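Recolha de têxteis muda de morada

A partir de junho, a recolha de roupa usada da Huvari deixa o armazém da rua do mercado e passa para as instalações da Pridby, no piso térreo. O horário mantém-se e a entrada faz-se pelo portão lateral.

No último trimestre recebemos 1428 quilos de têxteis, dos quais 628 seguiram para a loja solidária. O restante foi encaminhado para reciclagem ou cortado para panos de oficina. Cada pessoa pode entregar até 50 peças por visita – quantidades maiores precisam de marcação.

Continuamos a não aceitar almofadas, edredões nem calçado sem par.

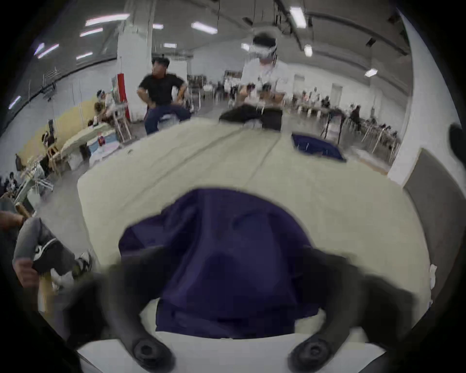 A triagem começa pela composição do tecido e só depois se olha para o estado da peça. As etiquetas ajudam, quando ainda existem. Um pano escuro e amarrotado em cima de uma mesa branca, por exemplo, tanto pode ir para a loja como para o corte, e os vincos não contam para a decisão. Contam os rasgões, as nódoas e o desgaste nas costuras. Os sacos vazios podem ser levantados na receção.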